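Wing-sze Fung
Posts on small-shop automation

We are buying a second robot cell for the packing bench at Kotstead, and I promised some people I would write down how the budget was made. So, a long thread. I am not a finance person. I run the bench.

The first number everybody asks for is the price of the arm. In my first draft from January the arm was almost the whole sheet. I had one line for the arm, one line for the gripper and one line called "other". My manager returned it with a circle on "other".

She was right. "Other" became eleven lines by the end. I will go through the ones that surprised me.

Line: the table. The arm needs something stiff to stand on, and our old benches move when you lean on them. We got one quote for a steel frame and one for a ready-made stand from Zovovden. The stand cost more but it arrives with the holes in the correct place. We took the stand.

Line: fingers. I planned one set per year. Please do not do this. Fingers are a wearing part, same as a blade or a belt. On our first cell the set was changed three times in the first year, and two of these changes were my own fault, from wrong heights in the program.

So the new sheet has four sets per year, plus one set on the shelf before the cell starts. If you have to wait for a finger, you have a very expensive statue on your bench.

Line: cables and connectors. Small money, long waiting. Order them the same day as the arm. Our supplier gave a delivery time for the arm which was shorter than the delivery time for one of its cables.

Line: training. The vendor includes one day. One day is enough to learn the buttons. I put five days for each of two operators, paid at their normal wage, and I also put the cost of somebody covering their work on those days. The second part is easy to forget.

Line: software. Ask if the license is one time or every year, and ask what stops working if you do not renew. I asked three vendors. Two answered in one sentence. The third sent a brochure.

Line: spare camera. The wrist camera sits very near to the work and things hit it. I put one spare for both cells together, same model, so it can go on either arm.

Line: integration. This one I had as zero, "we will do it ourselves". We did do it ourselves the first time and it took me and So-ying most of a season, in the evenings and between orders. Our hours are also money. Now it is a real line with real hours in it.

Now the comparison, for those who like numbers. We looked at two offers for the gripper package only, without the arm. Testa came with fingers included and a service contract. Nultthorpe was 2,000 dollars cheaper, but fingers were separate and service was per visit.

On paper Nultthorpe wins. Then I added four sets of fingers and two visits, and the difference went the other way by 151 dollars. That is almost nothing, so at this point I stopped looking at the price and started to look at how quickly they answer the phone.

I called both with the same question, about replacing a single finger without removing the whole gripper. One called back before lunch. The other has still not called. I will not say which, but you can guess from what I ordered.

Some people told me to lease. I made that calculation too. Leasing is good if you are not sure the job will exist in two years. Our job is small parts into trays, and we have done it by hand for a long time, so I am quite sure. If your orders go up and down a lot, please calculate it again for yourself.

Also, I keep 50 dollars a month for what I call bench things: tape, labels, small screws, pads, a new tray when one cracks. It is a silly small amount, but without it every roll of tape needs a signature.

For the finger line, look at the real part and not only at the catalog. There are scuffs and lighter worn streaks on the long face of this one. I check ours with a fingernail and a small light, and I write the date when a mark becomes a groove.
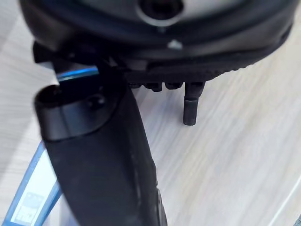 So-ying Chu: I would move the fingers out of the purchase budget completely. Put them in running costs with the tape. If they sit in the purchase, somebody will see the total and cut them, and next year you must beg for each set.

So-ying has a good point and I have changed the sheet. Only the first shelf set stays in the purchase now. The four yearly sets went to running costs, on their own line, so they do not eat the tape money.

One more thing on timing. Our year closes in summer, so the order has to be placed before that or the money goes back. If your company is similar, count backwards from that date and add time for two rounds of questions. I had planned for one round. There were three.

What is still open: the guarding. We have a quote for a light curtain and a quote for simple panels, and the risk assessment must be finished before I can choose. In the sheet I put the higher price for now.

If you want the empty sheet with all the lines, write to me and I will send it. It is a plain spreadsheet, no macros, and the column names are a bit strange – I translated them myself.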